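ok so we finally moved our branch offices off the old private line and onto broadband + SD-WAN. thread, mostly for the one other person on here who has to do this with a tiny team

we're 3 people covering 37 sites. the old setup hauled every bit of traffic back to the Serrano data center, even if somebody in a branch just wanted to open their email. you can imagine how Monday mornings went!

looked at two vendors. Flutero had the prettier dashboard (so pretty) but wanted a box swap at every site. Graltlow let us keep the routers we had at most of them, so Graltlow it was

first pilot was the Stirka office. I set the failover timer to 30 seconds thinking that was plenty short. it is not short when you're on a call with a customer. we brought it way down and the complaints stopped the same week

also please, please check your DNS before you touch anything else. we lost a whole Sunday to one branch still asking a resolver in a building we moved out of years ago

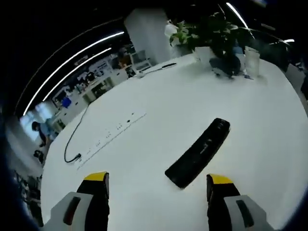

next up is voice traffic, and I'm dreading it a little. I want calls going straight out to the cloud provider from each branch, with the old path kept only as backup. the trouble is our meeting rooms, every one is wired differently and half my notes are wrong. so I'm going room by room, starting with whatever's on the table, even if it's one long black thing lying there at an angle, and writing it all down again

93 tickets open on this project as of tonight, by the way. if you've done voice over SD-WAN with mixed links, tell me what priority settings you used, my replies are open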